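Hilurell Twin-Arm Bench Cell
Cable service kit and setup notes

Sold by Sternatari Bench Automation. Part of the Hilurell range.

Product overview

The Hilurell is a two-arm cell for work with cloth and other soft goods. Both arms bolt to one aluminum rail at the front of the work surface, with walls at the back and sides. The cable service kit covers the purple arm cables, the ties that hold them and the bracket screws at the gripper end. It fits every Hilurell cell with the perforated white links. Cells with the older closed links need the Ashby adapter, which is sold separately.

Kit contents

Arm cable, purple jacket, left and right
Pack of 20 cable ties, natural
Bracket screws and washers
Hex key for the bracket screws
Printed routing card

Part number 229. Price $675, shipping not included.

When to replace a cable

Check the full length of both cables every 3 months. Look for flat spots, a jacket that has gone shiny, or any place where the cable has turned stiff. The section between the gripper bracket and the first tie bends the most and usually wears first. If one cable has failed, replace both. Cells used for hanger work tend to need it sooner, as the wrists turn further on each cycle. 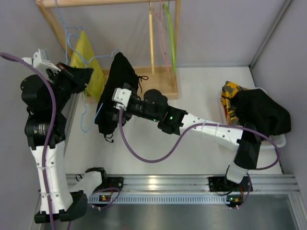 Hilurell cell with a garment held on the right arm. Purple cables are tied to the white links.

Before you start

Take any garment out of the grippers and move the rack and basket away from the arms. Park both arms with the program named Climby Rest. Support each arm by hand when you cut power, because the joints do not lock. Unplug the supply at the wall and wait until the indicators on the rail boards have gone out.

Routing the cable

1. Cut the old ties with flush cutters. Keep the blade pointed away from the jacket.
2. Unplug the cable at the gripper bracket first, then at the base.
3. Lay the new cable beside the old one and check that the lengths match.
4. Plug in at the gripper bracket. Leave a free loop large enough for the wrist to turn to both ends of its travel without pulling.
5. Tie the cable to the long white link, passing each tie through the holes in the link. Pull ties snug by hand. A tie gun set for wire harness will crush the jacket.
6. Leave a second loop at the elbow and bring the cable down to the base.
7. Plug in at the base and trim the tie ends flush. Sharp ends snag knitwear.
8. With power still off, move the arm slowly through its whole range. If the cable goes tight or catches on a screw head, undo the nearest tie and start again from there.

The loops at the wrist should hang clear of the gripper fingers when the arm is reaching toward the rack. A loop that is too long will drag on the work surface and pick up lint.

Bracket screws

Tighten the gripper bracket screws while the cable is off. They loosen slowly with use, and a loose bracket shows up as a gripper that closes slightly to one side. Do not use thread locker on the white brackets. Replace a bracket that has cracked at a screw hole.

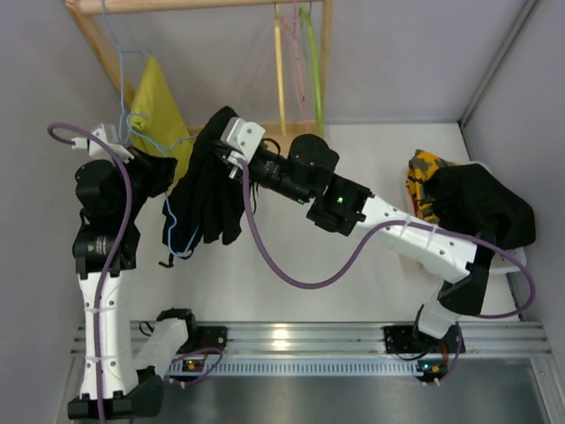 Can I change the cable on one arm without taking the arm off the rail?
The arm stays on the rail for the whole job. Only the cable, the ties and, if needed, the bracket screws come off.

After fitting

Restore power with both arms at rest and run the wrist check from the service menu. Open and close each gripper several times, then run one garment at low speed and watch both cables. Check the ties again after the first full day of work.

If a gripper drops out during the wrist check, power down and reseat the plug at the bracket. If it drops out again at the same wrist angle, the loop is too short.

Customer comment

"Second kit we've bought. The card is clearer than the one in the first kit, but I'd like longer ties. Took me a morning for both arms." Loretta Holloway

Ordering and support

Kits ship from stock. Have the cell serial number ready when you order; it is on the plate under the rail. Orders are handled by Begoñe Benítez, and technical questions go to Wendell Marchetti in the service shop, mornings until 11:30. Ties and screws can also be ordered without the cables.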